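Clearing out the cup situation, part 3. I put the plaid blanket over the low table again so nothing rolls off and cracks.

Paper cups get one use at my place, maybe two, then recycling. I bought a sleeve of 84 in October and still have 74.

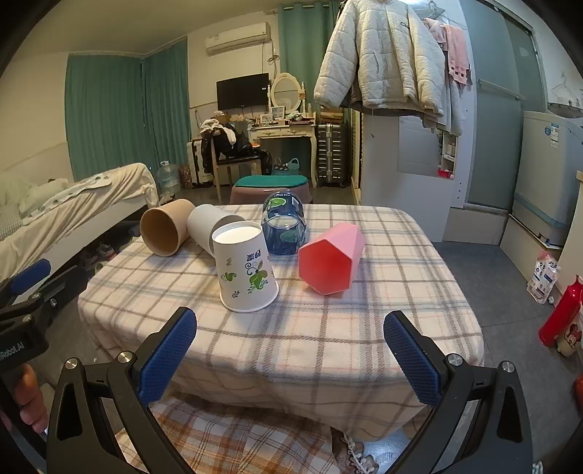

The pink hexagonal one stays. I like drinking from it and it fits the shelf by the window.

Next up is the drawer with the lids — 4 of them match nothing I own.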